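Idwood Publishes Its Robot Budget Worksheet, Including the Embarrassing Lines

March 17, 2022 - Idwood, which helps small manufacturers buy equipment they will still like in a year, today released the Varkano Planner, a free worksheet for pricing a first robot cell.

The planner has 60 cost lines. The robot is one of them. Others cover floor anchors, spare fingers, operator training and the forklift rental everyone remembers on delivery day.

"Customers arrive with a quote for an arm and a great deal of optimism," said Maribeth Malabanan, head of planning at Idwood. "We try to leave them with at least one of the two."

Trial users in February included Brzozowska, a parts packer whose first draft budget set aside $200 for installation. "I stand by it as an opening bid," said plant manager Szymon Kurek. The final figure was higher. 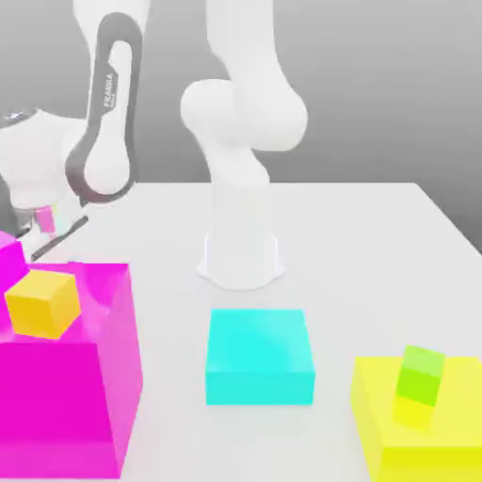 Layout comes before purchase orders in the planner, and buyers are asked to work through a simulated cell first. A second arm is easy to add on a screen and rather harder to add to a budget. With two white arms at one table and large magenta, cyan and yellow blocks spread across the front, a buyer can start asking about reach and shared space while changes are still cheap.

The Varkano Planner is available now from Idwood. Support contracts are sold separately - they have their own line.

Press contact: Weronika Cieślak, Idwood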